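Bimanual cable wrapping, how many demos before you stop??
Board: Teleop and data collection
Started by kasham_arms

kasham_arms
ok so we're doing headset cable wrapping on the two arm cell. task is pick up headset with one arm, gather the cord with the other, wrap it, put it down. Plan says 500 episodes. We have a lot fewer than that and my operators already hate me.

question is mostly about resets. Right now the written procedure says drop the headset anywhere and let the cord fall how it falls. Sounds good on paper. In practice half the starts are so knotted the operator spends the whole episode untangling and never gets to the wrap. Do I keep those? Toss them? Make the starts easier?

Start state for this batch, cord loose across the floor, end of it in a tangle under the ear cups:

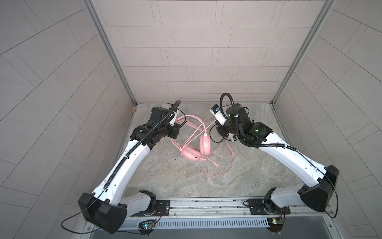

Re: Bimanual cable wrapping, how many demos before you stop??

wongsuwan_lab
keep them. all of them. if you only record tidy starts the policy falls over the first time the cord lands on itself. we did tidy starts in April with a phone charger and had to redo the lot

brornotent
Disagree. An episode where the operator never does the wrap is an untangling episode. Fine, label it that. But don't put it in the same bucket with the same task string. You end up with a policy that picks at the cord forever and never commits. Seen it.

wongsuwan_lab
> never commits
that's a horizon problem not a data problem

brornotent
It was a data problem for us. Same code, split the labels, behavior changed. Believe what you want.

kasham_arms
splitting labels is doable, we already have a free text field. nobody fills it in tho

Yoshinori Ikeda
Few things from doing cords and hoses for a while.
- Both grippers close together over the object at the start is a bad habit if every episode begins that way. Vary the arm start pose too. People randomize the object and forget the arms.
- Decide which hand holds and which hand wraps, write it down, stick to it. If one operator holds left and another holds right you have two tasks, and the model averages them into nonsense.
- Cut dead time off the front. Operators sit there thinking for ages before they move.

kasham_arms
ugh the holding hand thing. we have 2 operators and I think they do it opposite ways. going to go check

kasham_arms
yep. opposite. great

merkside_dan
lol. welcome to the club

Fares Karaki
You can save that, don't delete anything. Tag by operator, train on one of them first, see what you get. If it works with the smaller set you learned something about your 500 number, which I assume somebody made up.

kasham_arms
it was in the proposal so yes, made up

merkside_dan
also clean the floor between resets. tiny specks next to the ear cup in your pic. doesnt matter for this one but we had crumbs of tape slowly build up over a week and the vision side latched on to them as a sort of clock. not kidding. took forever to find

wongsuwan_lab
bit paranoid imo. that floor is already mottled gray and beige, few specks won't do anything

merkside_dan
was paranoid for us too until we wiped it down and success rate dropped

brornotent
The pattern on the floor bothers me more than specks. Pink cord is easy on it. Try a gray one later and your own operators will have trouble seeing it on the feed. I'd swap in some other colors before you hit full count, otherwise it's a pink detector.

kasham_arms
we have 12 headsets on order, mixed colors. Was going to do all the pink first and then switch

Yoshinori Ikeda
Don't do that. Interleave. Your operators get better over time, so late episodes are smoother, and then color and skill are tied together. Swap headset every few episodes even though it's annoying.

kasham_arms
annoying is right. ok

Fares Karaki
How long is an episode for you?

kasham_arms
about 2 minutes for a good one. the knotted ones go on and on, we kill them at a timeout

Fares Karaki
Then log the timeout as a timeout and keep the file. Failed episodes are cheap to store and you will want them later for a reward model or whatever. Just keep them out of the cloning set.

wongsuwan_lab
can agree with that one

brornotent
Same. Look at us.

kasham_arms
ok new plan. pick one holding hand (left, sorry to the other guy). randomise arm start. three task strings: untangle, wrap, both. timeouts kept but seperate. mixed colors once the box shows up. Will train on what we have from the left hand operator over the weekend and post numbers, good or bad

merkside_dan
wipe the floor

kasham_arms
fine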